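Odholm Cart Drawers: data card

Maintained by Suqin Ding and Hooman Rashti
Last edited Jun 8, 2025

What is in this set

The set is about one kind of furniture, the medical cart, and about the small things that people keep in its drawers: medicine boxes, packets, jars. There are 258 short recordings. Each recording has one drawer and a few items, and the task is always a tidying task: put in, take out, or move to another place in the drawer.

We made the set in the practice room at Odholm. The cart stands by the wall and the table is near to it. Items wait on the table before they go in the drawer, and they return to it after.

Items

The item list has 20 entries. Please read items.txt for the full list, with the size of each box in millimeters. Some remarks from Jolien Dewulf, who prepared the list:

Boxes are closed with their own flap, no tape.
Small packets slide to the side wall easily when the drawer is pushed fast. We did not correct this by hand.
The round jars are listed by the color of the lid.
Some boxes look almost the same from the top. In this case the name in the notes comes from the printed side.

The drawer

Only the top drawer is used in version 1. "Open" in the notes means pulled out fully. If it is pulled out only in part, the note says "half", also when it is a little more or less than half. The keys stay in the locks during all recordings. The basket on the side of the cart is not part of any task, and things in it are not listed.

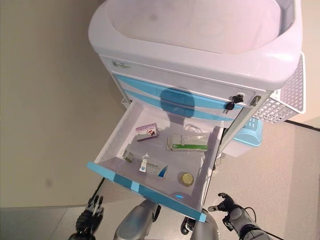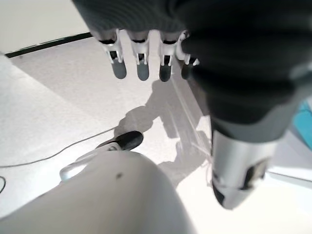
Cart with the top drawer open (first picture) and the white tabletop (second picture).

Folders

drawer_in: items go from the table to the drawer
drawer_out: items go from the drawer to the table
drawer_sort: items stay in the drawer but change place
notes: one text file for each recording

Notes files

Every notes file has the item names, the state of the drawer at start and at end, and one free sentence. The free sentences were written by three persons, so the style is different. Hedvig Björklund has checked the spelling of the item names, but not the free sentences.

Known problems

In 15 recordings the start state of the drawer is missing.
The tabletop is very bright in many pictures and white boxes can be difficult to separate from it. The Portela folder has the same problem.
The word "tray" is used in early notes for the top of the cart and also for the drawer. From recording 72 it means only the top of the cart.

Plans

The lower drawers should come in September. Haoran Xu keeps the list of wishes, please write to him if an item is missing.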